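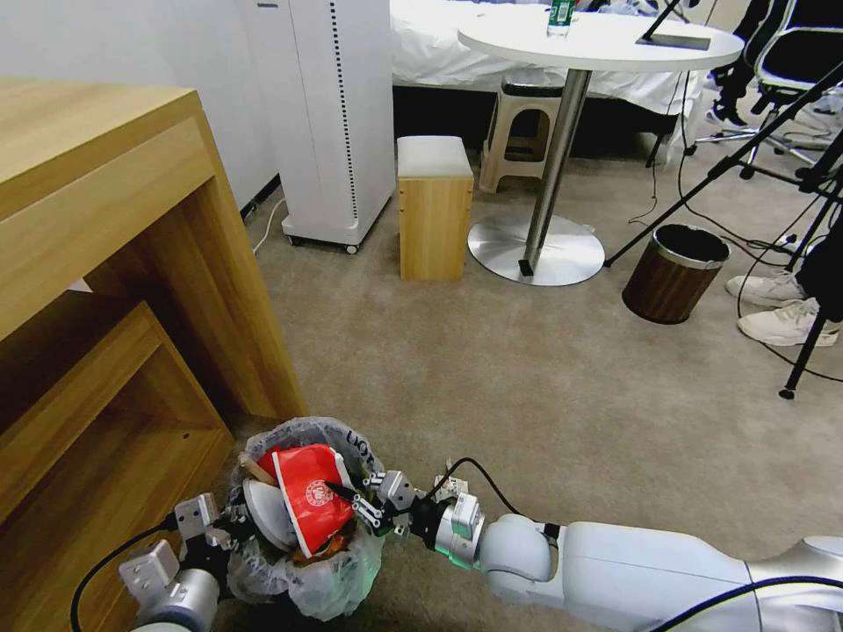 1/31/23
Bedroom mockup, trash and floor

Started with the bin by the desk. It's the small one, and it fills up faster than the one in the Plattner unit because everyone who sits at the desk eats there. Today it had the red cup with the round white logo wedged in the middle, a paper plate standing on edge next to it, a short wooden stick, food scraps and crumpled plastic underneath. The plate and the cup take up most of the room. Flattened, they would be almost nothing.

Cup comes out first, by the top edge. Pulling the bag with the cup still standing up in it is how we got sauce on the carpet in September, and that spot took two rounds of cleaner and still shows when the light is low. So: tall stuff out, fold the plate, put it all back in flat, then gather the bag.

Sticks are the other problem. They go through the thin bags. The bags we have now are the translucent ones, box of 150, bought because they were cheap. They're fine for paper. For food I'd like the next thickness up. Urnorar carries one that should fit the same rim, not ordered yet. Until then, snap sticks in half and lay them on top of the paper, not down the side.

Bag fit. The fold over the rim needs to be a good hand's width or the bag slides in when something heavy lands in it. I've been tucking the extra at the back where it doesn't get kicked. If you change the bag, check that the bottom reaches the floor of the bin. Air gets trapped under it and then the first cup sits halfway up and everything looks full.

Position. Bin stays on the floor against the front right corner of the desk. I tried it in the open cubby under the desktop last week and didn't like it. You can't see what's in it, people miss, and the shelf had crumbs along the back by the end of the day. Cubby is for paper and the spare box of bags, nothing with food on it. Wiped it out with a damp cloth, then a dry one. The wood marks if water sits on it.

Carpet. Vacuumed from the bed side toward the desk, then a second pass crosswise by the bin. Crumbs hide well in that beige-gray pile and I only found some of them with my hand. Changed the vacuum filter after, it was due.

Air purifier: leave it against the wall where it is. The cord runs across the carpet to the wall and it's thin and white, easy to catch with the vacuum head. Unplug first, lay the cord up over the top, vacuum, put it back. I rolled the unit forward on its casters to get behind it. Dust line along the baseboard, not bad. The grille on the front only needed the brush attachment. Log for the unit says 58 hours since the last wipe down, reset it.

Stools. Two of them over there, the wooden box one with the white cushion and the plastic one with the splayed legs. The plastic one goes partly under the bed so you can still get hold of it. All the way under and the sheet drags on it when you make the bed. Cushion top on the wooden one has a gray smudge on one corner, dish soap and a cloth took most of it off. Don't soak it, the padding takes a day to dry.

Bed sheet straightened, not changed. It was changed for the Plirstead visit and hasn't been slept in.

Time for the whole room was 58 minutes including the filter, which I don't count as regular. Without it and without the cubby I think we could be well under that. Most of what I lost was walking back and forth for the cloths. Put 4 in the tray before starting next time, 2 damp and 2 dry.

To do:
order thicker bags, check rim size against the Urnorar listing first
sign above the desk about liquids, pour out before tossing
second bin for food only? would have to go by the door, there isn't floor space for it at the desk
move the cloths to the hook inside the closet
ask whoever took the spray bottle to bring it back

Tied off the old bag and took it down with the Plattner trash. New bag in, rim folded.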